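Counting Break-Ins on Warnwood's Main Street
Final project report, Local News and Data
In-ho Byun and Kyung-tae Myung
June 10, 2021

Why we picked this

In January the Hong noodle shop on Main Street had its front door kicked in overnight. Kyung-tae works two doors down, and for the next week every customer had a theory: it was teenagers, it was the same crew that hit the shoe repair place, it was happening every night now. We loved the idea of checking all that against records, and when the project list came out we had our topic before anyone else had opened the file!

Our question was simple. Are small businesses in Warnwood being broken into more often than they used to be, or does it only feel that way?

What we collected

The town police post a log of calls, and older pages are kept in binders at the front counter. We read every entry marked burglary, attempted burglary or broken window at a business address over three years. That gave us 109 entries (and a lot of very tired eyes). We typed each one into a spreadsheet with the date, the time of the call, the block, the kind of business and what was reported taken.

We also walked the street with a one-page survey for owners and managers. We got 30 back, which thrilled us, because our teacher had warned us to expect a handful. People were so generous with their time. One bakery owner kept us for 90 minutes and drew us a map of her back alley on a cake box lid, which we still have.

Cleaning the data took longer than collecting it. Some calls were logged twice, once by the alarm company and once by the owner the next morning. A few addresses had changed suite numbers. We kept duplicates in a separate tab so anybody could check our decisions, and we flagged entries where the log said "business" but the address was an apartment over a store.
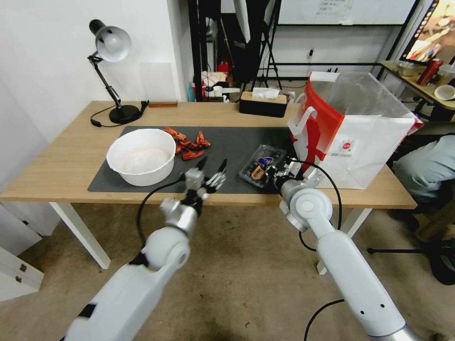

The time column turned out to be the trickiest part of the whole sheet. A call at 6:40 a.m. tells you when the baker unlocked the door. It doesn't tell you when the window broke. So we stopped trying to make a chart by hour and sorted the calls into two groups, found at opening and reported during the night. Most belonged to the first group, and nearly all of the second came from places with an alarm.

What we found

The yearly totals barely moved. The second year was a little higher than the first and the third fell back again. What did change was where it happened. In the first year the calls were spread along the whole street, and by the third they were bunched up on the two blocks nearest the bus depot. If you own a store on those blocks it really has gotten worse, so the people who told us that were right!

Food businesses made up the biggest group. The thing most often listed as taken was the cash drawer, and several owners said there was hardly anything in it. The glass was what hurt. One café manager paid 400 dollars to replace a door panel and lost a morning of sales waiting for the installer, all for a tip jar.

We compared our counts with coverage in the Sullel, our weekly paper. It ran stories on only a few of the break-ins, and those were almost all ones with a photo of smashed glass. Attempted break-ins hardly ever made it in.

Problems

We can't count what was never reported. Several survey answers mentioned a break-in that the owner didn't call in, usually because of the insurance deductible. Also, our survey went to places open in the afternoon, so bars are missing.

In-ho built the first map in a free program called Clirness and it put six shops in the river. We fixed those by hand.

Next steps

We would love to add the side streets, and Kyung-tae wants to ask the police desk how they decide between "burglary" and "vandalism" when nothing is taken. The bakery owner has asked for a copy of the map, and we are dropping it off after class.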